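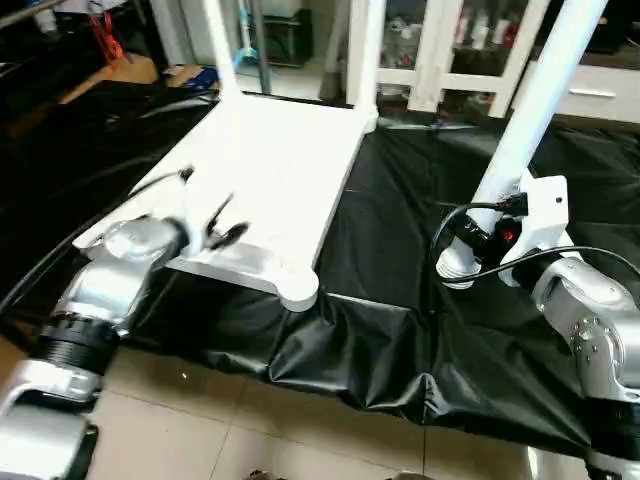

Mimalia White Stool and Tray

Filed under: Home & Utility > Stools, Trays & Small Furniture

I've been selling the Mimalia stool for a good while now and I still get a little happy every time one goes out the door. It's a plain white stool with a rectangular top, and it goes with pretty much everything because it doesn't try to be anything fancy. Mine has been next to the bathtub, then under the kitchen window with a fern on it, then in the laundry room holding up a stack of towels I kept meaning to fold (still there, if you must know).

The matching tray came later. Customers kept asking what they could use with the stool for messy jobs, and Eirini Tsoukalas, who does the ordering with me, found that Brelico was already making a big molded tray in the same white. We asked them to pack the two together and they said yes, so now it's one listing and one box!

The stool

The top is flat and longer than it is wide, so a book and a mug both fit on it without a fight. Turn it over and you'll find a shallow lip running along the underside edge. I like that lip a lot, it gives you something to hook your fingers under when you carry it. The legs are white like the rest, with rounded feet.

When it arrives, lay something down on the floor first and set the stool on it with the legs in the air. An old sheet or a drop cloth is fine, I use black plastic sheeting because I buy it by the roll for painting anyway. Check each leg while it's upside down and make sure it's all the way home. I do mine by hand and don't bother with a mallet. Then flip it over and press down on the corners before you sit. If it rocks, turn it back over and start with whichever leg felt easiest to push in, that's nearly always the one.

It's a low seat, good for shoe-tying and weeding and sitting beside small children who want you to look at a bug. Please don't stand on it to change a light bulb. Buy a step stool for that, we have some nice ones from Gosard.

The tray
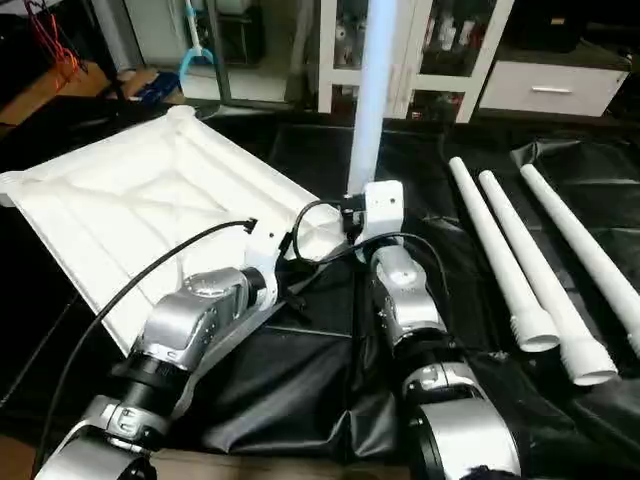 The big white tray, with its raised rim and the ribs across the inside.

I'll admit I thought the tray was going to be an extra that people shoved in a closet, and now I get more mail about it than about the stool. It's white molded plastic with a thick rim all the way around and rounded corners. The inside sits lower than the rim and has shallow ridges that make a sort of faint X. Crumbs and potting soil do collect along those ridges, so I go over them with an old dish brush and a drop of soap, and that takes care of it.

Things I know people do with theirs: seed starting, muddy boots, Lego, and one very large jigsaw puzzle (Ifigeneia Makris wrote to say the ridges drove her crazy until she put a sheet of cardboard down, so do that if you're a puzzle person). I use mine in April when I repot everything in the house over one long afternoon and swear I'll never buy another plant.

Skip the scouring powder. It dulls the shine on white plastic and you can't bring it back. For marker and tomato sauce, baking soda on a damp rag has done the job for me.

What you get

1 stool, legs included
1 tray
1 sheet of instructions, which is short

Price: $60 for the pair
Item number: 248
Color: white only. I've asked about a green one and Brelico says maybe.

Shipping

We pack orders ourselves and they usually leave within 4 working days. The box is a big flat one because of the tray, so it won't fit in a mailbox or most parcel lockers. If you'd like it left with a neighbor or on a back porch, put that in the order note and I'll write it on the label.

We've sent out around 2,000 of these and the complaint I hear most is a leg that won't seat. If that's you, write to me before you force it! I keep spare legs on the shelf and I'll mail you one. A photo of the underside helps me see which corner we're talking about.

Returns are fine for a month, used or not, as long as the tray has been rinsed out. Chrysoula Manolakis opens the returns, and she would like me to mention the potting soil.

Stool sold without the tray: ask, I sometimes have a few.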